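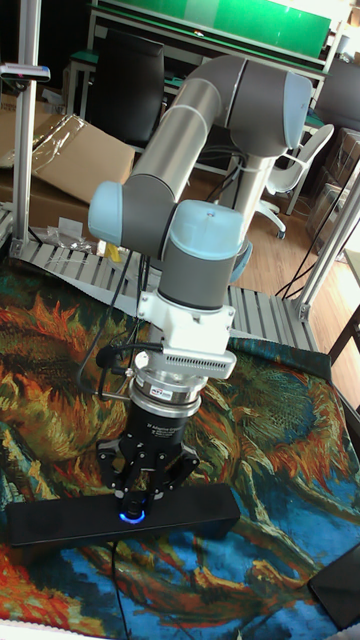

Getting a lived-in house ready for listing photos (my kitchen table notes)

2023-11-10

I've sold two houses in my life and helped my sister-in-law and half my street get theirs ready, so people ask me for the list. It lives on the back of an old calendar and I finally typed it up. None of it is fancy and most of it you can do with what's under the sink.

Start with the front door. I know everyone says kitchen first, but buyers stand on that step while the agent fiddles with the lockbox, and they look at everything. Wipe the door with warm water and a drop of dish soap, top to bottom, and do the edges too. A toothbrush gets the gunk out of the panel corners. If the doorbell button has gone yellow, just buy a new one!

Then the kitchen. Put away everything on the counter except two things. I kept my kettle and a bowl of lemons. For the greasy film on top of the cabinets (go on, get the stepladder, you'll be horrified) I use baking soda and dish soap mixed to a paste, left on while I drink a coffee, then wiped off with a damp rag. Try it on a hidden spot first if your cabinets are painted. Mine were painted in May by a man in a hurry and a bit of the color came off on the cloth.

Raili Pitkänen, who sold our place on Wistum Street, made me empty the cupboard under the sink as well. I grumbled about it. Then at the first showing a couple got down on their knees with a flashlight and spent longer in there than in the living room – so yes, empty it, wipe it, and put back one bottle and one sponge.

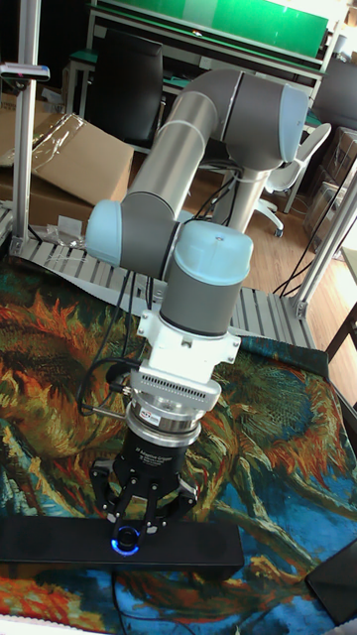 If you find a water stain in there from an old leak, don't cover it up with shelf paper. Get the leak fixed if it's still going, keep the plumber's receipt, and tell your agent. I paid $187 for a new trap and a shutoff valve and I handed over that receipt with the rest of the paperwork.

Scuffs on walls: a damp melamine sponge, very light pressure. Press hard on flat paint and you get a shiny patch that's worse than the scuff. For nail holes I use the lightweight spackle, pushed in with an old gift card, sanded once it's dry. Touch up with the same can if you have it. If the can is older than your youngest child, you're probably painting the whole wall, sorry.

Smells are hard because you can't smell your own house. Ask a friend with no manners. Mine is Wiroj Wattanapong from across the road, and he walked in, said "dog," and walked out again. I washed every curtain, sprinkled baking soda on the rugs overnight, vacuumed twice and left the windows open for as long as I could stand it. Skip the plug-in scents, they make people wonder what you're hiding.

Closets want to be half full. I packed the winter coats into boxes and stacked them neatly in the garage against one wall. Garages get forgiven for boxes, bedrooms don't.

Light bulbs! Change them all so they match. We had warm ones in the hall and a blue-white thing in the bathroom that made everybody look ill. Pick soft white for the whole house and clean the shades while you're up there.

For the morning of a showing I keep one laundry basket per person. Everything loose goes in the basket, the basket goes in the trunk of the car, and off we drive with the dog. We got it down to 5 minutes by the end, even with my husband looking for his glasses.

Last thing is the bathroom caulk. If it's black and won't come clean, cut it out, let the gap dry overnight and run a new bead. Wet your finger to smooth it, and keep a paper towel in the other hand.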